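Zetar Pour: notes and data card for the canteen drinks recordings

Please read this page before you download anything, and if you work at the Malabanan canteen yourself, do skip the middle and go straight to the part called What changes on shift, which was written with you in mind.

Background

Malabanan is the staff canteen at Plestov, and the lunch hatch there has always had one person more or less tied to the drinks. Cans are opened and poured into cups before the trays go out, and anybody who has done a long week of it will tell you what it does to the thumbs and wrists. Sharon Kariuki, who runs the hatch, asked whether some of that could be taken off her team, and Zetar Pour grew out of that conversation (and a good many pots of tea after it).

The recordings come from a practice table set up for the purpose. We kept it plain: a white top, a white wall, and plastic cups in colours that are easy to tell apart when you are reading an instruction out quickly.

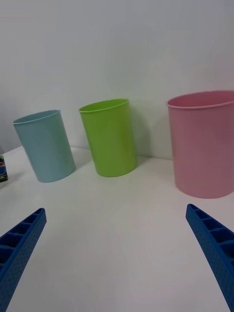
Each recording goes with one short spoken-style instruction, such as "pour the drink into the blue cup" or "hold the can steady". We wrote these the way people at the hatch really talk, so you will find "pop it in the green one" in there too, and we would ask you kindly not to tidy them up. The wording was checked by the people who say it every day, and they were very firm with us about several of our first attempts.

What is in the release

There are 12 folders, one for each practice session, and inside each you will find the wrist camera views, the arm positions and a plain text file of instructions. Two arms were used throughout. Views from the two wrists are kept apart, so please check which one you have opened before you start labelling. I lost most of a Monday to exactly that mistake and would love to spare you the same.

Four of the folders also have notes from canteen staff, typed up just as they were given. They are my favourite part of the whole thing. They cover where a person would put their fingers on a can, how far to tip it at first, and when to stop and let the fizz settle.
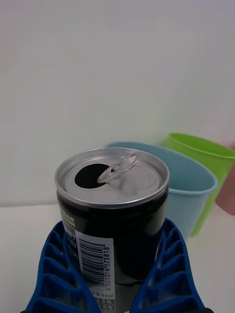
Opened can held between the gripper fingers, with the blue and green cups behind.

What changes on shift

This was talked through with everyone at the hatch in March, and what follows is what we agreed.

The arms are meant for the repeated opening and pouring in the busy stretch. Handing over trays, talking to people, dealing with allergies and special requests, and deciding when a drink isn't right all stay with the staff. Hours on the rota stay as they were. The person who used to stand at the drinks moves to the front of the hatch, where the queue has been needing a second pair of hands for years.

There is some new work as well, and it would be unfair of us to leave it out. Somebody has to set out the cups, wipe down the fingers and be ready to press stop. Efren Ambrosio is teaching this in pairs, before the breakfast shift, and the time is paid. If you would prefer not to learn it, have a word with Sharon and she will plan the rota round you.
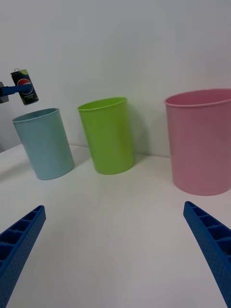
Spills are the thing people ask about most. Whoever is nearest presses stop, and cleaning up comes before any attempt to work out what went wrong. A spill by the arms is never written down against the person on shift, and the recordings are not used to judge anyone's speed, now or later.

Known gaps

The cups are all plastic, so please don't expect much from this set if your canteen uses glass or paper. The background is very plain compared with a real hatch, with its trays and elbows and steam. We haven't recorded hot drinks and have no plans to.

Using and sharing

You are welcome to use the recordings for research and for teaching. If you write something up, please name Zetar Pour and mention the Malabanan staff, who gave a lot of patience to it. The folders are kept on the Stosico shared drive, and corrections can be left in the comments file there. Efren reads it most afternoons once the lunch things are cleared away.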